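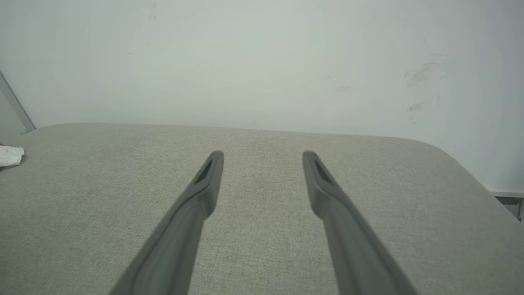
2 min read

10 Jul 2022. Shadow puppets with the kids, take two. Cut nine out of old cereal boxes, fox came out best, dragon lost a leg. Sellotape everywhere. Lamp too close so all the shadows went fuzzy, moved it back, much beter. 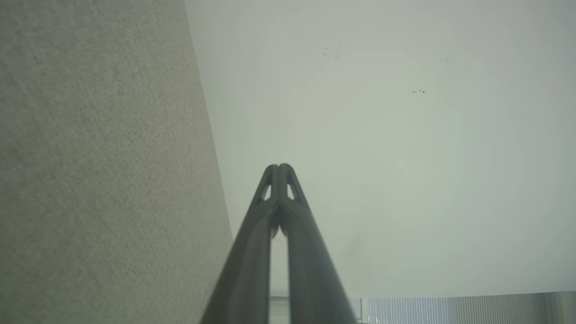
Woven fabric, pale behind

Big one wants a castle next. Told her October, for the Fletdale half term thing, she wasn't impressed. Little one just wants to do rabbits with his hands

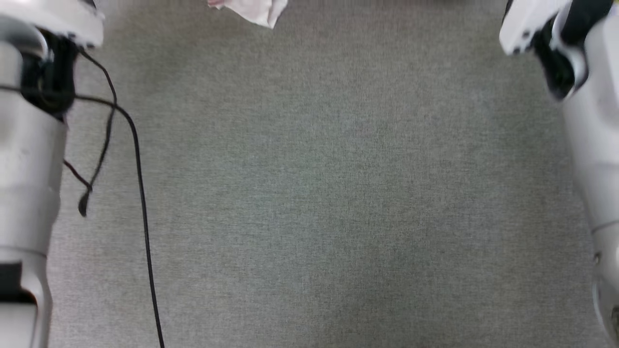 and won't let anyone else have a go. Need more split pins from Wilavden, and black card. Teh good scissors are still missing. Bed.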